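Week 6: Washing and caring for fabrics

Right, fibres are done, so on to laundry (my favourite bit!). Microfibre is fussier than cotton. I wash mine at 40 or below and skip the softener completely, as it coats the fibres and then they won't pick up dust or water half as well. Keep it away from fluffy towels too, or you'll be picking lint off for 15 minutes like I was last November.

Do read the care label before you start, and bring one from home next week so we can go through the symbols together.

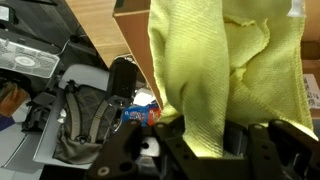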